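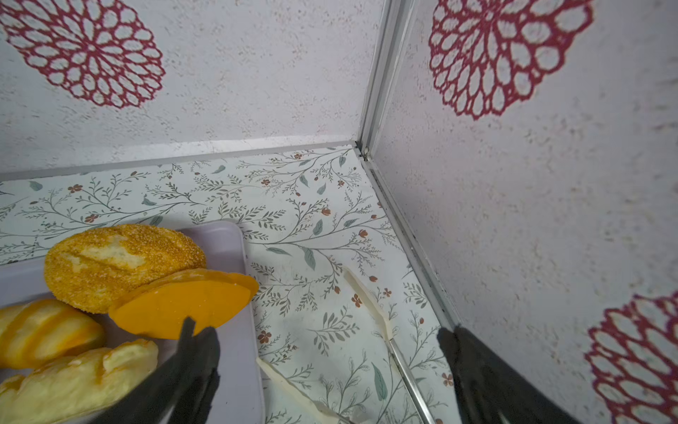 Wrist view, toy food set, corner position. Drillo grasping study.

Search this site Enter keywords Go

Gallery: Grasping Near Walls

The Plaltden laboratory studies how a two-finger gripper can pick up small objects when walls limit its approach. This page accompanies the Drillo study, in which the arm is guided by a wrist-mounted camera. The work was carried out in May and the results were posted on 2020-07-02.

Objects placed in the middle of a work area can be approached from many directions. Objects near a corner cannot. An approach that is safe in the open may bring a finger into contact with a wall or with the rim of a tray. The study asked whether wrist images alone provide enough information to choose a suitable approach.

Notes on the view

The toy items on the lavender tray include a round bun, two elongated rolls and a flat orange slice. The slice leans against the bun, and a grasp planned for one of them must take the other into account.

Both fingertips remain within the camera's field of view. The method uses their position in the image as a reference and does not require a separate overhead camera.

The walls carry red flower motifs and the floor panel has a leaf and stem print. Patterned surfaces of this kind are harder for the detection step than plain ones, and the printed shapes must be kept apart from the objects to be grasped.

Two thin translucent strips and a slender silver rod or wire lie on the floor. Narrow and see-through items are reported as a separate group in the results.

Method and result

A total of 400 grasp attempts were made. Of these, 200 used the standard Marar planner and 200 used the same planner with the added wall-distance term. Wall contacts fell from 40 in the first group to 9 in the second. The improvement was smaller for thin items, for which the distance estimate remains less reliable.

The laboratory intends to repeat the trials with the Tralia gripper, which has narrower fingertips. Views from that series will be added to this gallery when the trials are complete.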